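Old electronics: what the transfer station takes, and what to do first

The Trevcombe transfer station is now taking computers, monitors, printers and small electronics year round, in place of the single collection weekend we used to hold in August. The drop-off is the green shed past the scale house. Residents with a current sticker pay nothing for the first 11 items in a year.

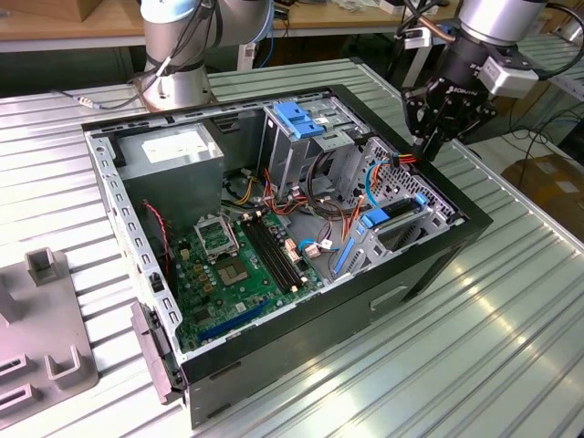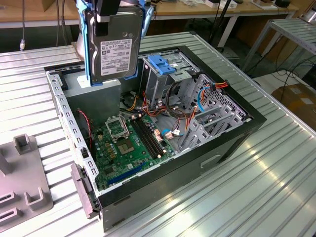 Most of the calls to the town office have been about personal files, and the short answer is that you should deal with them before you bring anything in. Deleting files and emptying the trash does not remove them for good. If the computer still starts, copy off what you want to keep, sign out of your accounts, and run the full reset that comes with the system, choosing the option that cleans the drive. If it doesn't start, you can take the drive out and keep it. In a desktop tower you lay the case on its side, take off the side panel, and look for the hard drive, a metal block with a printed label, which may sit in a plastic caddy like the blue one in the second picture. Unplug the computer from the wall before you open it. We accept computers with or without a drive.

If you would like the drive destroyed, Marleny Paucar at the scale house has a lockbox for them. Write your name and phone number on a piece of masking tape and stick it on the drive. The lockbox goes to our recycler, Sarantis, with each full load, and they send back a sheet listing what was shredded. The charge is $2 a drive, cash or check. Please don't drill or hammer drives at the shed. Two people asked last month and the answer is still no.

Laptops and phones are a different matter on account of the battery. Leave the battery in if it is built in. If it comes out easily, take it out, put a piece of tape over the metal contacts, and hand it to the attendant separately. A battery that has swollen should not go in the shed or in your household trash. Keep it outside, away from anything that burns, and call the station so that someone can meet you at the gate.

Things we can't take at the shed: smoke detectors, anything with a refrigerant in it (dehumidifiers and water coolers included), and old wooden console televisions. Consoles can go with bulky waste for the usual fee. Flat screens are fine, cracked or not. Printers should come without loose toner. If a cartridge is leaking, put it in a plastic bag and tie it.

Cords and chargers go in the blue barrel to the left of the door. They don't count as items. Neither do keyboards and mice.

The old collection weekend brought in 362 items the last time we ran it, and the line of cars reached the Woratden Road turnoff by ten in the morning. Nektarios Stamatopoulos, who directed traffic that day, asked us to pass along that cars should now pull all the way forward past the shed before unloading. Trucks waiting for the scale need the lane.

Businesses can use the shed too, but by appointment and by weight. The rate sheet is at the town office. For loads over 200 pounds we need notice so there is an empty pallet. Ask for Magdalini Rallis.

The station opens at 8 a.m. and the shed closes half an hour before the gate does. Stickers are sold at the town office only and not at the scale house. If you have changed vehicles, bring the old sticker, or what you could scrape off of it, and the replacement is free.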